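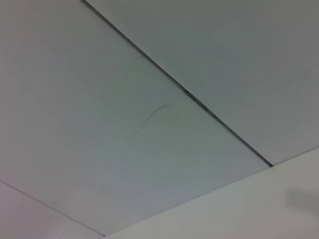 1/ OK so I finally caught up on Cartwright and wow, that hospital cliffhanger! I watched it twice, then made my sister watch it.

2/ Episode 114 and they're only now telling us who bought the Skurent house – I've been guessing since August.

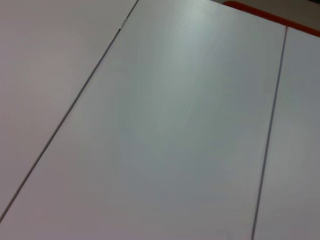 3/ My bet is the twin did it. She had the keys, and she lied about the boat.

4/ Anyway, new one drops 7 Oct 2025. Please no spoilers till I'm home from work – I will mute you, and I'll feel bad about it!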